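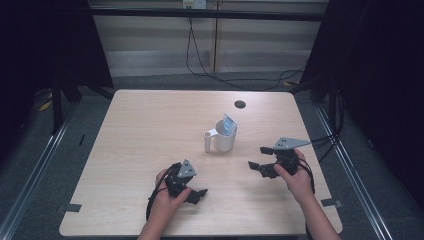

2 min read

Setting up a tea spot at a desk or side table

A mug on a work table needs a fixed position. Choose one near the center line, forward of any cable grommet, and keep it there. Liquid that reaches a grommet hole runs down the cables below it, so leave 14 cm or more between the hole and the mug.

Turn the handle toward the hand you drink with. A left-pointing handle suits a left-handed drinker and keeps the right side of the table free.

A wrapped tea bag can be stored upright in the dry mug until the water is ready. The packet stays off the tabletop and is easy to find. Take it out and open it before pouring. Paper wrappers left against a damp rim soften and stick.

Light wood-grain tops show tea rings early. Wipe with a damp cloth, then a dry one, following the grain. For an older ring, Nabil Nassar uses a paste of baking soda and water, left on for 16 minutes and lifted off with a soft cloth. Test on the underside first. Do not use scouring pads.

Route loose cables off the side of the table, never across the front of the mug. Bundle them at the edge and let them drop straight to the floor.

On carpet, check the table for rocking once a month. Press each corner in turn and adjust the feet until there is no movement.

Filed under: Tables, Drinks, Stains
Text: Sorin Kos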